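Hondasau Releases Open Practice Guide for Testing Home Robots in Simulation

PRENDLOW, February - Hondasau today published the Milidex Practice Guide, a free set of rules for checking how household robots behave in simulated homes before they ever share a room with people. We are thrilled to get it out the door!

The guide grew out of 1,481 simulated runs, each one logged and reviewed under the same rules. It covers doors, doorways and kitchen counters, the places where our reviewers argued the most.
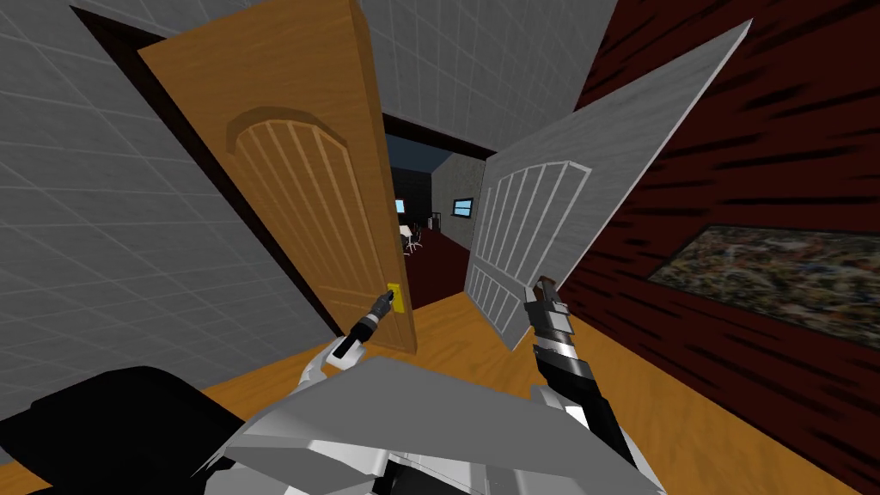 Doors get the longest chapter. Teams are asked to write down the starting angle of every door, set a force limit for each arm, and stop the run if either limit is passed.
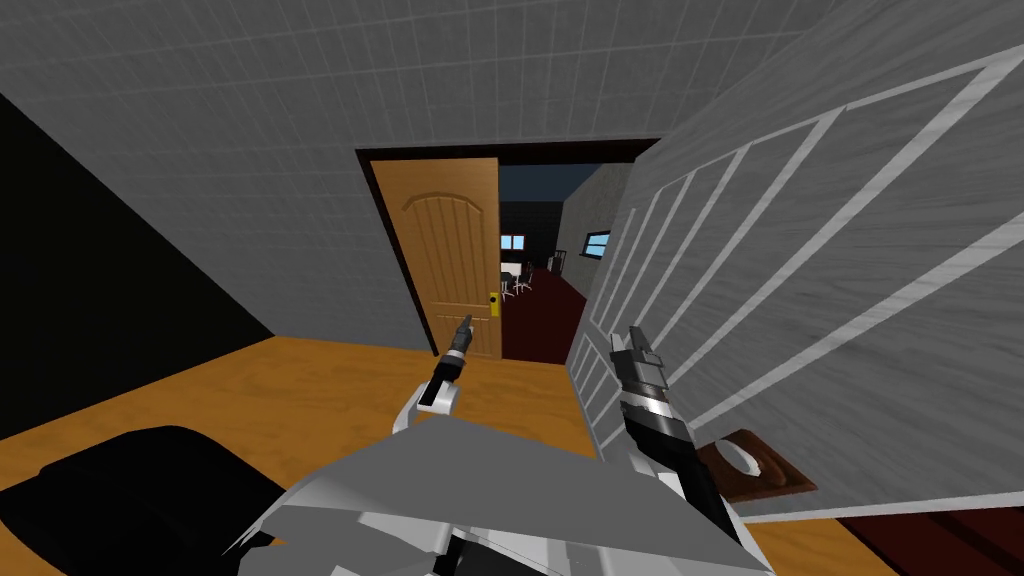 Version 6 of the draft drew 238 comments from 38 labs, and the final text is much better for it - the section on tilted camera views was rewritten from scratch. Fang, our log checker, now flags any run with missing settings.

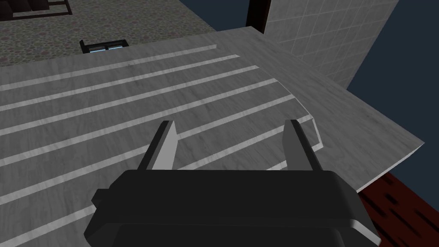 Counter work has its own clearance rule: the gap between gripper and surface must be recorded before the fingers close. Failed runs stay in the report, right alongside the good ones.

The guide and Fang can be downloaded from the Hondasau website. Comments on the next version are open now, and we can't wait to read them.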